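We signed the contract for the addition in March, after getting three bids and sitting on them longer than we should have. The lowest bid left out the permit and the dumpster, so it wasn't really the lowest. We went with Esteban Remodeling, who had done a kitchen two streets over. I walked past that job most mornings and the site was always swept up at the end of the day. That counted for a lot with me.

The plan was one bedroom and a half bath off the back of the house. The foundation went in without trouble. Framing took five days. Then we waited on windows. We had ordered from Vudus, and they sent two of the right size and one that was for somebody else's house. The replacement took 37 days. The crew covered the opening with plywood and went off to another job, and I can't blame them for that.

My advice on allowances is to read them line by line. Ours gave us $3000 for flooring, and the floor we liked came to more than that before anyone had talked about the trim. We ended up with a plainer oak from Nikia and I have stopped noticing the difference. The tile in the half bath was under its allowance, so some of it evened out.

The change orders added up to $2433. Most of that was electrical. The old panel had no room left in it, and the inspector wanted it replaced before he would sign off on anything new. Ask about your panel before you sign. 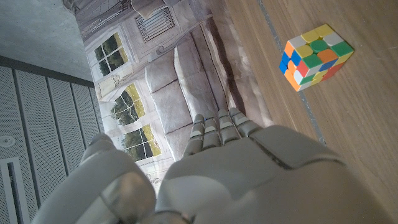
Imov Falls, 14 Nov 2018

The final inspection was this morning and we passed. The inspector spent most of his time on the smoke alarms and the handrail at the back step. He asked for one more screw in the rail bracket, and the crew lead put it in while he stood there.

We still have a short punch list. The closet door rubs at the top, one outlet cover is cracked, and the paint behind the toilet needs a second coat. I have held back the last payment until those are done, as the contract allows. Gutters will have to wait until spring.

Contact | Copyright 2018, all rights reserved | Back to top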